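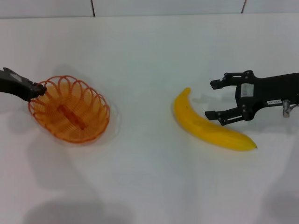
Orange basket on the white table

Nerkent Allotment Society, minutes of the meeting held 25 October 2025

Minutes of the April meeting were agreed.

Water. The new tap on the Martens side drips. Repair quoted at £147. Agreed to go ahead.

Rents. To stay as they are for plots 2 and 3. The rest go up in spring.

Seed order. Memance potatoes again, about 180 tubers. Order to close at the end of the month.

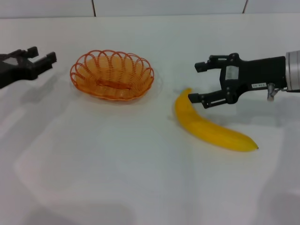

A member from the Nostska Lane plots asked that onion sets be added, as last year's were sold out by the time the order went in. Agreed.

Hedge cutting was put off to the next meeting.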